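Engineering Materials 2: Failure and Fracture
Handout 6: Brittle fracture in welded steel structures

Feb 3, 2019

Read this before the lab session and bring it with you. It covers the same ground as the lecture but leaves out the derivation of the energy balance, which is in Handout 5.

6.1 The problem

Mild steel is usually thought of as a forgiving material. Pull a bar of it at room temperature and it stretches a good deal before it breaks. The broken ends are necked and the surface is dull and fibrous. A designer who has only seen this test will expect plenty of warning before a steel structure fails.

The same steel can break with almost no stretching at all. The fracture surface is then flat and bright, and the crack runs far too fast for anyone to act on it. Three conditions make this likely:

a low temperature
a sharp notch or an existing crack
a high rate of loading, or thick material that cannot contract sideways

They need not all be severe. A moderately cold day and a bad weld are enough if the steel is poor.

Riveted structures had some protection that was not planned by their designers. A crack that started in one plate generally stopped at the edge of that plate, and the next plate took the load. When welding replaced riveting, the whole structure became one continuous piece of metal, and a crack could pass through a weld from one plate to the next. Welding also leaves residual stresses, which may approach the yield stress close to the joint. A crack can therefore start when the applied load is small.

6.2 The transition temperature

Steels with a body-centred cubic structure change from ductile to brittle behaviour as they get colder. The change takes place over a range of temperature, so any single figure for the "transition temperature" depends on the definition used. Common choices are the temperature at which the absorbed energy reaches a fixed value, and the temperature at which half of the fracture surface is crystalline. Always state which one you have used. Marks are lost for this every year.

Face-centred cubic metals, such as aluminium and the austenitic stainless steels, do not show a sharp transition. They are used for tanks holding very cold liquids.

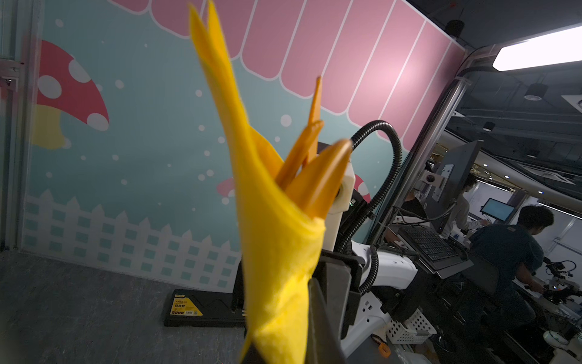

The transition is measured with the Charpy test. A small notched bar is rested against two supports and struck on the side opposite the notch by a swinging pendulum. The height the pendulum reaches after breaking the bar gives the energy absorbed. Bars are tested at several temperatures and the results plotted as a curve, with a lower shelf, a steep middle part and an upper shelf. Expect scatter in the middle part. Do not join the points with straight lines.

The Charpy energy is a useful way of comparing steels and checking quality. It does not give a stress that can be put straight into a design calculation. For that we need the fracture toughness, K, from Handout 5.

6.3 Worked problem: the Drirnside footbridge

The following is used in the lab and in the tutorial. The main girders at Drirnside are welded plate, 29 mm thick in the bottom flange. An inspection found a crack at the end of a welded attachment. The peak tensile stress across the crack is 193 MPa.

Treat it as an edge crack in a wide plate, so that

K = 1.12 x stress x square root of (pi x a)

where a is the crack depth in metres. For a crack 4 mm deep:

pi x a = 0.01257
square root = 0.112
K = 1.12 x 193 x 0.112 = 24.2 MPa root m

If the toughness of the steel at the lowest service temperature is 60 MPa root m, the crack is not critical under this stress. Setting K equal to 60 and working backwards gives a critical depth of 24.5 mm, most of the flange thickness. At that depth the wide plate assumption no longer holds and the true critical depth is smaller. Say so in your answer.

Residual stress has been left out. Repeat the calculation with 100 MPa added and compare the two values of K.

6.4 Choosing and treating the steel

Toughness at low temperature is improved by:

a fine grain size
low carbon, with manganese used to recover strength
low sulphur and phosphorus

Fine grain is especially useful as it raises the yield stress and lowers the transition temperature together. Most other ways of strengthening steel make the toughness worse.

Heating a welded part to 600 degrees C and cooling it slowly relieves most of the residual stress. Large structures are often too big for the furnace, and only the worst joints are treated, using local heaters.

6.5 For the lab

Each group tests bars from two plates, marked Prarneck and Renlow. Plot both curves on the same axes. Keep the broken halves together in the labelled bags, as you will need them when you estimate the crystalline area.

Stand behind the guard whenever the pendulum is raised. Handle the cold bars with the tongs only, and strike each bar within five seconds of taking it out of the bath.

The report should be no longer than 2000 words, not counting tables. Hand it in at the Jurčo Building office with your group number on the front sheet.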